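Gripper, again

2 Jan 2022

OK quick one, I have to be out of the door soon and I promised Ieva I'd write this down before I forget which screws went where. It's mostly for her and for me, sorry everyone else.

So the hand-held gripper. Last post it was a handle and a pile of parts in a shoebox. Since then it has been together and apart more times than I want to admit. It's together now.

The short version of November: the linkage bound up. Squeeze slowly, fine. Squeeze like a normal person and it stuck half closed, and then you had to poke it open with a pencil. I blamed the spring. Ordered a softer spring from Mockus, waited, put it in, same thing. Ordered a stiffer one. Same thing but now my thumb hurt. Austra took one look and wiggled the pivot and said there's your problem, it's got slop, the link is going in crooked. Which, yes. I'd drilled those holes with a hand drill, at the kitchen table, on a cutting board.

So I reprinted the link with the holes a bit tight and reamed them out at the shop. Took one evening. All the spring money gone for nothing, although I do now own a nice range of springs.

Fingers next. They are on version 11. Most of the early ones were me guessing. Version 2 was too fat to get in between anything, version 4 snapped at the root the first time I picked up a full mug (my mug, rest in pieces). After that I put steps down one edge so I could see where it was catching and how deep it went in. Meant to smooth those out again later. Haven't. I kind of like them now, and they're useful for sliding the thing into the same spot every time.

Color is green because the shop had green. Leftover roll from Studen on the shelf with a note on it saying USE ME. Prints clean, a little brittle. I'd go with something tougher if I was buying, but I wasn't buying.

Pads. I went round in circles on these. First I glued on strips of bike tube, which grip great for a day and then peel at the corners. Then a silicone I poured myself, full of bubbles, looked like cheese. The rubber ones I have now came from Ulau, ribbed, and they screw on from behind so you can swap them without taking the shell off. If you do one thing from this post do that. Every time I had to open the shell to fix a pad I lost a screw. The carpet ate them. I'm sure there's a gripper's worth of hardware down there.

Weight: 400 grams with everything on it. I wanted less. After twenty minutes it pulls on your wrist, and Ieva, who has smaller hands than me, says it's more like ten. The shell is the heavy part. I printed it thick because I was scared of it cracking, and now I'm scared of reprinting it, because it's an all night job and the printer at the shop likes to quit at 3 am for reasons of its own. There's a list on the printer door of people waiting and my name is on it, near the bottom.

Things that went wrong this week, in no order:

Stripped the thread on the left side of the shell. Heat insert fixed it. Should have been inserts everywhere from the start, Austra did tell me.

Put the pad on upside down and didn't notice for two days. It works upside down. It works better the right way up.

Printed a finger mirrored. Twice.

Grease. I used too much. It gets on the pads and then nothing holds, you squeeze and the thing you're holding just sort of leaves. Wipe everything. Wipe it again.

For practice we've been using bathroom stuff and whatever is on the desks, because it's all different sizes and nobody minds if it gets dropped. Bottles are easy. Thin handles are awful, they roll to the edge of the pad and flip. Soft things are better than I expected, you can feel through the handle when they start to squash. That feel was the whole point of going with a plain mechanical squeeze and not a motor, so I was very pleased about that, did a small lap of the room.

Ieva kept a tally one afternoon, 183 grabs before the link pin started walking out of its hole. Then it dropped on the floor and we spent longer looking for the pin than we had spent grabbing. New pin has a clip on the end. Holding so far.

We've moved upstairs too, out of the back corner where the saw is. Much more light and there are proper chairs. Downside is everybody else likes the chairs as well.

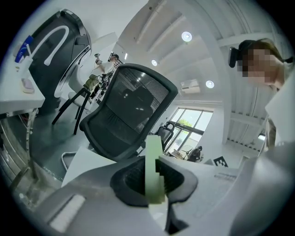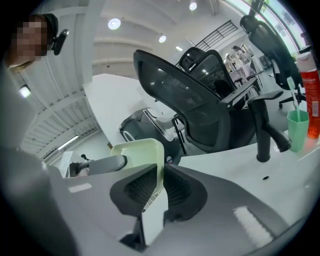
Next up is the wrist end. At the moment the handle goes straight back, and for anything low down you end up with your elbow in the air like you're playing the violin. I want to kick it down a little. Austra thinks I should cut the handle off and print a wedge to go in between, so I can try different angles before I commit. She's right, it's also more bolts, and more bolts is more weight, see above. I'll probably do the wedge.

I also want to try the Grosteo bearings in the pivots instead of plain holes. They're tiny and not cheap and it might be overkill for something that opens and closes by hand. But the reamed holes will wear, I can feel it starting already on the right hand one. If I do it I'll do both sides together so I'm not comparing a new pivot to an old one and fooling myself like with the springs.

Somebody asked in the comments last time for the files. Yes, once I've cleaned them up. Right now the finger file is called finger_final_final_use_this and it isn't the one to use. Version 11 is in a different folder and teh screw holes in it are still wrong by a hair, I open them up with a drill bit after. I'll fix that first. If you want to start anyway, leave the holes small, print the link flat on the bed and not standing up, and don't buy springs until the pivots are good.

Screws, for Ieva, before I go: long ones at the back of the handle, short ones in the shell, the two with the black heads hold the pad and nothing else. Spares are in the lid of the tea tin. The tea is in the shoebox.

Bus in six minutes. More when the wedge is printed.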